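A morning at the Truser open day

Sunday, November 4, 2018

I'd been meaning to get to one of these since September, when the Grundeo newsletter first mentioned that Truser would be opening its workshop to the public. So off I went, on two buses, with a flask and a notebook, and I was far too early. They let me in anyway and gave me a visitor badge. Mine was number 823, which made me wonder how many they'd printed!

Before you see anything you get the rules. They're on a board by the coat hooks, and the guide read every one aloud, which I thought would be deadly dull and wasn't. Bags stay outside. Long hair tied back, lanyards tucked in. Don't lean on a table, even one where nothing is moving. Ask who has the bench before you step up to it, because only one person at a time may start a run and it's their name on the clipboard.

Then we got on to tape. I had no idea people could talk so long about tape. Every bench has its working surface marked out in a grid, and the house rule is that things go where the setup sheet says, cell by cell, before anyone presses start. 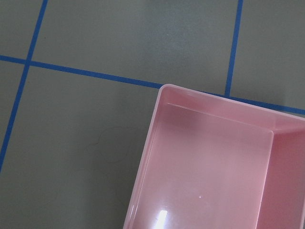
If a strip lifts or gets scruffy, it's replaced between runs and never during one, and the change goes in the log with the date. The guide told us they once lost a whole week's work (699 runs, poor things) when someone re-laid a grid a thumb's width over and didn't write it down. You could tell it still stung.

I asked whether that wasn't a bit fierce for a toy kitchen, and got a very patient answer. The written practice is the same for every bench, toys or no toys, and it came over from their other site at Drodar, where the lifting is a good deal heavier. People learn the habits on the light stuff. Fair enough!

The kitchen bench was the one I liked best. The job is to do with slicing and clearing away, and the sheet for it runs to two pages, with a drawing of where everything begins.
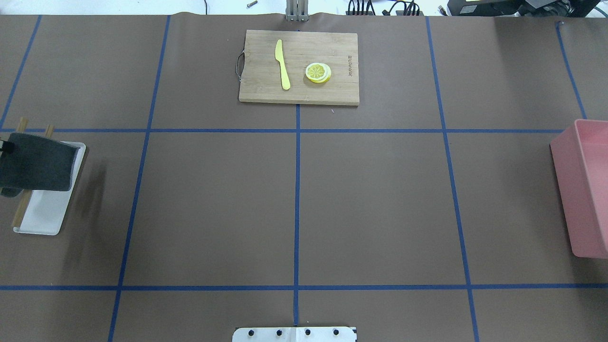
The kitchen bench, with the toy knife and lemon slices on the board.

Even a pretend knife gets treated as a knife in the paperwork. It's listed as a pointed object, it has its own line on the risk sheet, and you pass it handle first. A boy in our group tried it the other way round with a spare one and was put right very kindly. I also liked the rule about hands: if you want to straighten something, you say "hands in", wait for the operator to answer "stopped", and only then reach over. We all had a go at saying it and felt a bit daft, but by the third go it came out quite naturally.

Stop buttons got a talk to themselves. Each one is tested at the start of the day and ticked off, and the operator has to be able to reach it without getting up or stretching across the table. Anyone in the room may press it, visitors included, and you won't be told off if you were wrong. I came away thinking my old workplace could have done with that one.
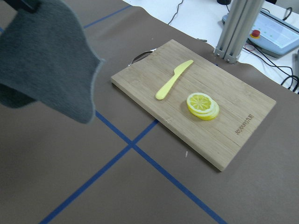
Getting there, and lunch

Truser is a ten-minute walk from the bus station, past the tyre place and then left. Entry was free, with a bucket for donations by the door. There's a ramp at the side entrance, but the path up to it is gravel, so allow a bit longer if you've got wheels. For lunch I went over the road to Ha, which does noodle soup and very good dumplings, and I sat by the window copying out the rules before I forgot the wording. The next open day is in the spring and they're taking names at the front desk. Mine's down already.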